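The wind that comes down at supper

Genwood gets its wind late. Clear afternoon, flags hanging straight down, kids on the ballfield. Then 6:40 p.m. and somebody's patio umbrella is in the creek.

Locals call it the Callier, after the ridge it falls off. It isn't on any forecast map I could find. The regional outlook for the Tuesday I drove in said light and variable, and by seven I was holding my car door with both hands in the grocery store parking lot. Paper cups going by. A woman with a cart just nodded at me. First one?

First one.
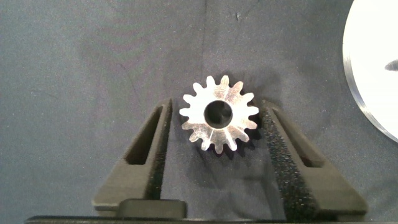

Wind records in Genwood go back further than you'd think, mostly thanks to a drum recorder in the old depot. Paper chart, ink pen, clockwork. It quit one winter when a gear stripped, and the chart is blank until spring. Think of a little silver wheel, rounded teeth all the way round and a hole in the middle, and you have the whole reason there's a gap in the data. Saimi Kauppinen found a replacement eventually, in a box of clock parts. She's kept the charts ever since. They're in flat drawers, one per month, and they smell like a basement.

She pulled June for me. Same shape over and over: nothing, nothing, nothing, then a wall of ink. "You could set a watch by it some weeks," she said. "Other weeks it skips and everybody gets jumpy."

So what is it? Cool air, mostly. The plateau behind the ridge sits 2000 feet above town and sheds its heat fast once the sun gets low. That air is heavy. It pools, it slides, and it finds Echeverri Gap, a notch in the ridge you could throw a ball across. Everything that was spread over miles of grassland comes through there at once and drops straight on Main Street.

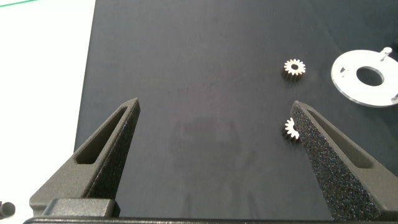 The trouble is size. Sota Sugiyama forecasts for the whole district and was pretty patient with me on the phone, considering he had thunderstorms going up in two counties. The gap is too narrow for the computer models he uses every day. They see a smooth ridge. Smooth ridge, no wind. He knows it's there, he adds it in by hand when he remembers, and he says he doesnt always remember. He asked me to print that.

What he looks for – a clear sky by four, dry ground up top, no clouds drifting over from the west. A high deck of cloud will kill it. So will rain the night before. Give him all the right signs and he'll still only go with a chance of gusts, because the one evening he promised them the town sat through a dead calm and he heard about it for a month.

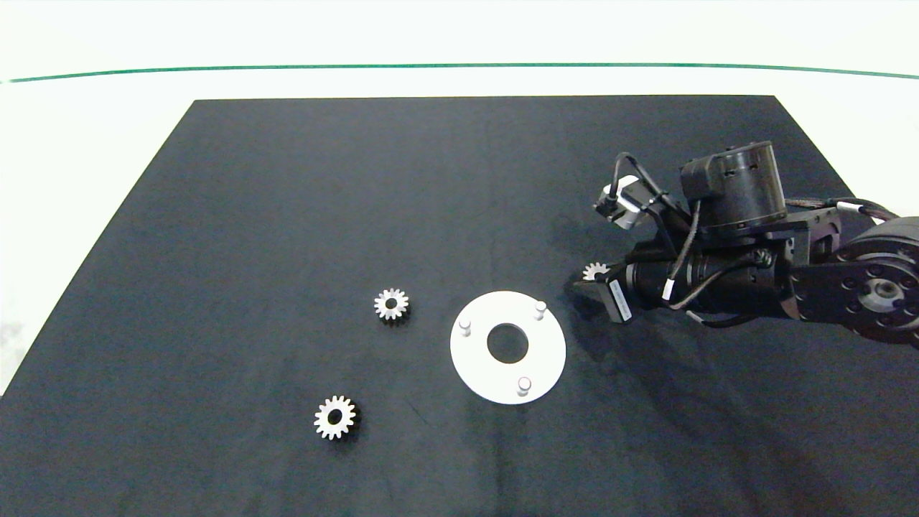

LIVING WITH IT

Krisztina Antal grows peaches on 18 acres under the gap. She likes the Callier in April, when moving air keeps frost off the blossoms. Hates it in August. Three rows nearest the road she's given up on, the fruit bruises before it can be picked. She has poplars planted there now and they all lean the same direction.

She also has a Mokum station on a pole behind the packing shed, the kind with the spinning cups, and it texts her. Last summer she started sharing the texts. Church group first, then the Little League coaches, then whoever asked. Her list hit 1000 phones this spring, in a town that isn't a whole lot bigger than that. Message is usually one word. "Umbrellas."

I got mine at 6:22, on the motel steps. Leaves on the cottonwood not moving at all. I went in and got my jacket and came back and sat down agian. 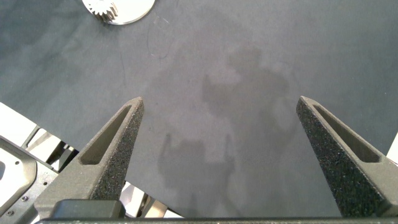
Gripper fingers, open, with the tabletop behind. Photo: Florence Carrier

You hear it before you feel it. Sort of a truck noise, up high, no truck. Then the top of the cottonwood goes over, then the rest of it, and the temperature drops enough that you notice your arms. Dust down the street at knee height. The motel sign swinging. It blew hard until nine and quit in the time it took me to find my room key.

Saimi was at the depot next morning changing the paper. Good one, she said, and ran her finger along the ink. There's talk of putting a second station up in the gap itself, before the fall, if someone can work out how to keep it standing. Krisztina has offered the pole. Sota wants the numbers sent to him every ten minutes. Saimi wants it on paper too.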